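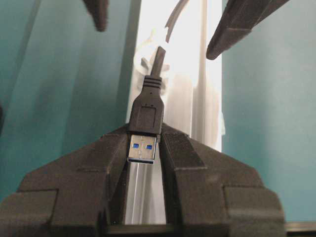

When I moved to this country I could read a newspaper without a dictionary, and I was proud of it. Then I went to buy bread and did not understand the woman when she asked if I wanted a bag. She said it quickly and all in one word, and I said "yes, Monday", which I still think about in the shower.

I have been learning the language for seven years now, and most of what I learned in the last three came from a notebook. It is a small one with 70 pages, made by Stundix, and it fits in the pocket of my winter coat. In March I finished the fifth of them, so I would like to write down how I use it.

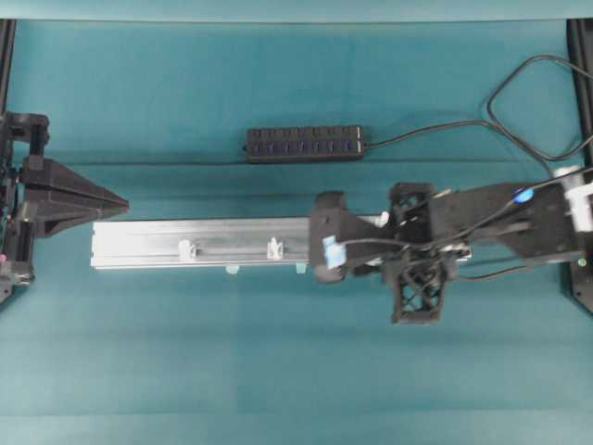

3 min read

The rule is simple. I write only things that I heard a person say. No words from books, no words from an app. I used an app called Kurkance for one year and it told me that I knew 2,000 words. Maybe I did, but I knew them in the way you know people from the bus. I could recognise them and I had nothing to say to them.

In the notebook I write the whole sentence, and beside it the place where I heard it. "It wants a good clean, that" – bus stop. "I'm not being funny, but" – post office, and then the man was very rude. I do not translate. If I don't understand a sentence I put a small cross, and I wait. Usually the same expression comes back after some weeks and by then I can guess it from what is happening.

It took me a long time to understand "you're all right". I had offered my seat to a lady on the train and she told me I was all right. I thanked her and sat there feeling very pleased about my health, and she stayed standing. Only later I understood that it meant "no, thank you".

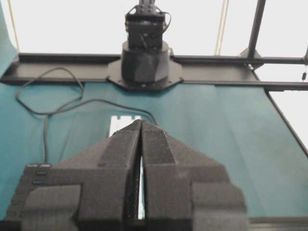 What I do with the old ones

I keep them in a biscuit tin from Vulau, the bakery at the corner, and on Sunday evening I take one out and read a few pages aloud. My accent is not good and reading aloud does not make it good, but my mouth gets used to the order of the words. The prepositions especially. I have been corrected on "in the weekend" so many times that I hear it now before I say it, and then I say it anyway.

The first notebook has 39 sentences with a cross. Last winter I went through them again and I could remove nearly all. Two are still there. One is from the café Tamayo and I think I simply heard it wrong, since there is no word in it that I can find anywhere. The other one is "he'll be there or thereabouts", said about a horse, or possibly a nephew.

If you want to try it, take a cheap notebook and a pencil, as a pen stops writing in the cold. And do not write in front of the person. I did this once in a queue and the gentleman asked me if I was from the council.

The sixth notebook is green. So far it has one page, mostly about parking.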